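Accueil > Animaux > Chats > Fils

Bon, petit fil chat, parce qu'on me pose la question en message privé depuis que j'ai parlé de Suvarna : comment on passe une vieille minette des croquettes à la pâtée sans y laisser sa santé mentale ? Je raconte, vous prenez ce que vous voulez.

Suvarna a onze ans, un caractère de préfète et elle n'avait jamais mangé autre chose que du sec. En juillet, la véto (Svenja Janssen, une crème) m'a dit qu'elle ne buvait pas assez et qu'il fallait de l'humide. Facile à dire !

Premier essai : une barquette entière, d'un coup, à la place des croquettes. Elle a gratté le carrelage tout autour comme si c'était sa litière, et elle est partie dormir dans la baignoire. Message reçu.

J'ai rappelé la clinique un peu paniquée. Consigne très claire : un chat, ça ne se met pas à la diète en attendant qu'il cède, le foie peut prendre cher. Si le vôtre ne mange rien pendant une journée, vous appelez, point.

Donc on y est allées à la cuillère à café. Une cuillère de pâtée à côté des croquettes, jamais mélangée — si je mélangeais, elle boudait les deux.

Deuxième découverte : la température. Sortie du frigo, c'est non. Avec un peu d'eau tiède dedans, écrasée à la fourchette, elle daigne renifler. Loïc Guérin, qui garde mes bêtes quand je pars, m'avait prévenue et je ne l'avais pas écouté (pardon Loïc).

Troisième truc, et là j'étais sceptique : la gamelle. La sienne était profonde et étroite, elle n'aimait pas y plonger la tête. J'ai pris une assiette ronde peu profonde et j'étale la pâtée bien à plat.

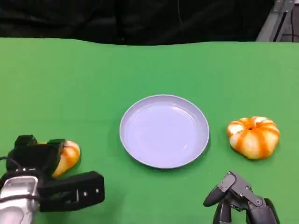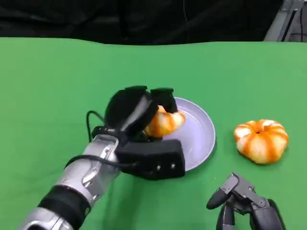
Pour les textures, j'ai tout testé. Morceaux en gelée : elle lèche la gelée et me laisse les morceaux, merci madame. Terrine : jamais de la vie. Mousse : oui, enfin, OUI.

Côté budget je ne vais pas vous mentir, ça pique un peu. J'ai sorti 79 euros le premier mois, dont une bonne moitié en saveurs qu'elle a refusées. Achetez à l'unité au début, pas en carton de 50 comme une certaine personne.

Le carton est parti chez Thibault Lefèvre, dont le gros Rident avale tout, emballage compris si on le laisse faire. Au moins un chat content dans l'histoire.

Aujourd'hui on est à une mousse le matin, une le soir, et une petite poignée de croquettes au coucher. Je n'ai pas supprimé le sec, elle y tient et moi je tiens à mon sommeil.

Prochain chantier : la fontaine à eau. Pour l'instant elle la regarde de loin, très digne, et elle continue à boire dans l'arrosoir. Si vous avez un modèle silencieux à me conseiller, je prends !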